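3.2 La couleur des murs et la durée des repas

La littérature sur la salle à manger domestique souffre d'un défaut ancien : elle s'intéresse beaucoup à la table, un peu aux chaises, et presque jamais au mur. Hegedűs a bien consacré un chapitre aux teintes dites « de réception », mais elle y conclut que le vert sombre favorise la conversation après avoir interrogé, de son propre aveu, surtout des gens qui venaient de repeindre en vert sombre. On lui sait gré de l'aveu.

Notre enquête, menée dans le quartier de Deltberg, portait sur 37 foyers. Chacun devait tenir pendant 30 jours un carnet de repas indiquant l'heure du début, l'heure de la fin et, dans une troisième colonne que nous regrettons aujourd'hui, les « remarques éventuelles ». Les remarques furent abondantes. Elles concernaient pour l'essentiel la cuisson des viandes, le beau-frère et la longueur du carnet.

Les murs ont été classés en deux familles, clairs et sombres, à l'aide du nuancier Lorow. Le classement s'est révélé moins paisible que prévu. Deux enquêteurs placés devant la même cloison ne s'accordaient pas toujours sur la frontière entre le gris et le vert, et l'un d'eux a inscrit « kaki triste », catégorie absente du nuancier. Nous avons reclassé ces cas à la lumière du jour, volets ouverts, en priant les occupants de ne pas intervenir. Ils sont intervenus.

Le résultat principal tient en peu de mots : la couleur du mur n'explique à peu près rien de la durée du repas. Le dîner s'allonge lorsqu'il y a des invités, un dessert ou un différend, et il se raccourcit lorsque la télévision est allumée dans la pièce voisine. Cârstea, qui attendait de nos données une confirmation de sa thèse sur l'intimité chromatique, a bien voulu relire cette section ; ses annotations, plus longues qu'elle, feront l'objet d'une publication séparée.

Reste la question du décor. Dans les intérieurs à murs sombres, les occupants accrochent volontiers des cadres et jugent ensuite la pièce « habillée », terme que nous n'avons pas réussi à leur faire définir. La table en bois brun y demeure la norme, y compris chez ceux qui déclarent la trouver lourde, démodée ou héritée.
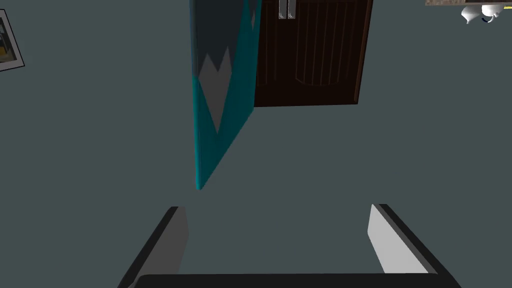
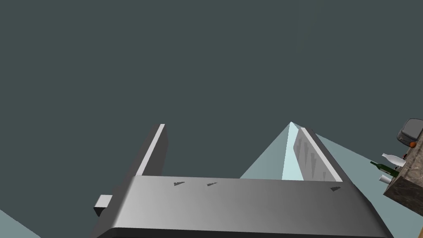
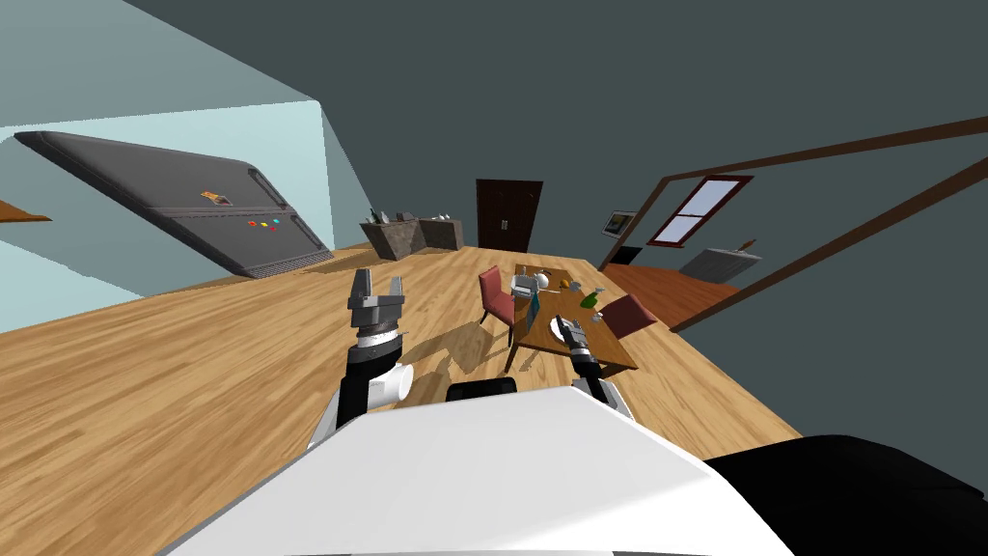
Figure 4. Intérieur de synthèse : fond gris-vert sombre (première et deuxième vues), table de salle à manger en bois brun et assiette blanche (troisième vue).

Il serait tentant d'en déduire que le mur ne sert à rien, sinon à tenir le plafond. Les entretiens invitent à plus de prudence. Interrogée en septembre, une habitante de la rue Dambrauskienė nous a assuré qu'elle mangeait mieux depuis que sa salle à manger n'était plus jaune ; son carnet indique des repas de même durée, aux mêmes heures, avec une nette progression du gratin. Nous n'avons pas retenu le gratin parmi les variables, ce qu'un relecteur nous a reproché avec raison.

La section suivante examine l'éclairage, pour lequel les désaccords entre enquêteurs furent moins vifs, les ampoules portant leur puissance inscrite sur le culot.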